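Favum Project - Student Report
Collecting Grasp Examples of Everyday Objects

2. How we collected the data

The purpose of our part was to prepare examples for the grasp learning model of the group Bajwa. The model needs to see how a person would guide the arm to an object, so each example was recorded by one of us while moving the arm with the hand controller. In total we recorded 580 examples in 4 sessions, in the small laboratory at Giltolley.

Every example starts from the same home position. The operator moves the gripper down to the object, closes it, lifts, and puts the object back on the table. The Kito software saves the wrist camera images together with the joint angles and the gripper opening. After each example the operator marks it as "success", "fail" or "unclear". We decided to keep the failed ones in a separate folder, as the group Bajwa wants to use them later.

For the objects we did not want only boxes and cups. We chose things that students carry in their bags, and we often put two of them close together, so that the model must learn which one is the target.
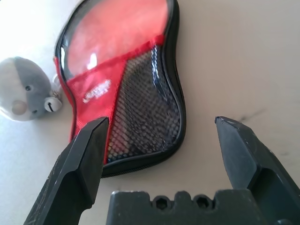 Figure 3. Wrist camera view with a table tennis paddle case and a small plush toy with a bell.

The paddle case was one of the harder targets. It is wide at one end and narrow at the other, so the operator has to choose where to grasp before going down. We agreed to grasp at the narrow part. The shiny red surface also gives a white reflection in the images, and we kept such images without correction. The black mesh has a very different look from the red part, and the first version of our labeling tool often marked them as two objects. We corrected these labels by hand.

2.1 Examples that we removed

After checking, 365 examples were accepted for training. The most common problem was a wrong mark from the operator - usually "success" when the object slipped during the lift. In seven examples the joint angles were not saved at all, and we could not repair them.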